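Search Flurncombe Kids
Type a word... Go

How Does a Robot Learn to Pick Things Up?

Have you ever tried to write your name with your other hand? Wobbly, right? A robot starts out even wobblier than that! So it needs examples, lots and lots of them.

At the Flostholm workshop, Igor Czerwiński helps a robot called Domen collect them. One try at one job, from start to finish, is one example. While the hand moves, a computer saves what the camera near the wrist sees and how every finger bends. Blocks are pretty easy, because a block keeps its shape. Plastic bags are much trickier (and much more fun!). They crinkle and puff up and fold in new ways every time you touch them.

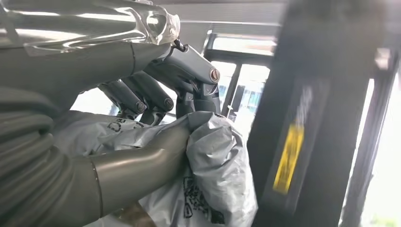
In March the team saved 208 examples in one morning, and 62 of them went wrong. Did they throw those away? Nope! Dariusz Wróbel marks each one "worked" or "didn't work," and the computer studies both kinds. By lunchtime on the last day, the whole collection had grown to 1,947.

Next comes the learning part. The computer goes over the examples again and again, looking for patterns, like where to put a thumb so the plastic doesn't slip out. Then Domen gets a bag it has never met before and has a go all by itself!

Try it at home: pick up a sock 13 different ways. Which way was hardest? Could you explain it to a robot?

More to read
Why Do Robots Have Joints?
What Is a Pattern?
Meet the Sobczak Sorting Machine
Make a Paper Gripper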